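Ticket 608, Flurthorpe bench, hand-held grippers
Status: reopened

Viko support says the jaw drift is dust on the pads and wants us to wipe them and close this. I doubt it. We wiped them at 300 cycles and the drift was back by 88 more.

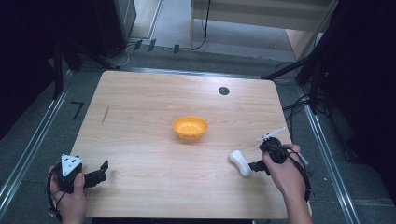
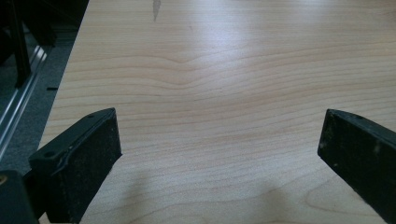
Next I'm swapping the finger screws for the Bermúdez set and leaving the firmware alone. If it still drifts, Flosomgate can explain why their calibration passed at 3,280. Please don't close this again before I've logged the result.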